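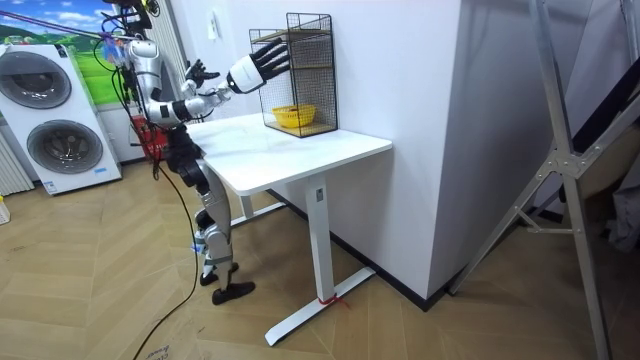 Wojciech Kwiatkowski asked whether the support line may come off once the robot has stood on its own without a fault. It may not. The support stays attached for every procedure in this section, including the ones where the feet do not move.

4.3 Tabletop Handling with a Standing Humanoid

Before you start

1. Check the overhead support and its attachment point. Take up slack until the line will hold the robot before its knees reach the floor.
2. Route the trailing cable behind the feet. Keep it out of the operator's path.
3. Set the desk height with the arms powered down. Lock the height control.
4. Mark a keep-out line 700 mm beyond the farthest reach of either hand. All persons stay behind it while the arms are live.
5. Test the emergency stop. Record the result on form 1557.

CAUTION: Do not reach into the shelf while the arms are live, even if the hands are still.

Two-handed carry

6. Close both hands on the container at low grip force. Raise the force one step at a time.
7. Stop if the side walls bow inward. Plastic containers with mesh sides deform before the force reading changes.
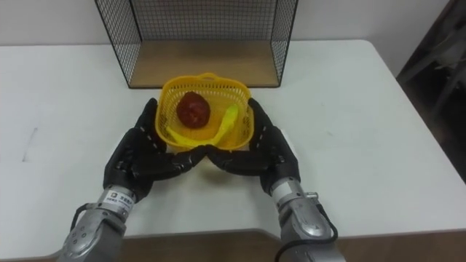 8. Lift straight up before moving toward the shelf. Keep the container level and both wrists at the same height.
9. Lower the container until the shelf board takes its weight, then open both hands together. Do not open one hand first.

Note: Use light items only. The combined load must stay under the limit on the rating sheet for the weaker hand.

One-handed transfer

10. Select the active arm. Park the other arm in its hold position.
11. Approach the shelf from the open front. Limit wrist speed to 15 percent. 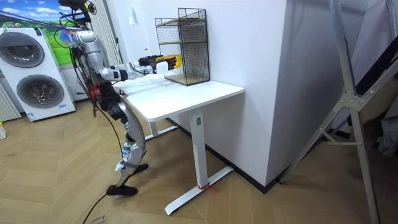 Ustorness, 1 July 2024

Revision note: Step 11 replaces the earlier limit of 24 percent. Sites still using the old value must reload the motion profile before the next session. Changes approved by Leokadia Baran.

12. If an item slips, let it fall. Do not command a catch.

Release and retreat

13. Open the fingers fully and wait for the open signal.

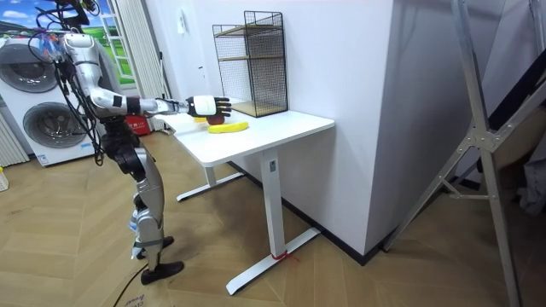 14. Raise the hand clear of all items before moving it sideways.
15. Return both arms to the hold position and cut arm power. Cross the keep-out line only after the power light is off.

Category: Safe Operation > Humanoids > Bench Work

Related sections
4.1 Inspecting the Overhead Support
4.2 Cable Routing and Floor Marking
4.4 Handling Faults and Dropped Items
Appendix C: Form 1557

Sowa Operator Guide | Contact: Prillton Documentation Desk | © 2024 Prillton | Back to top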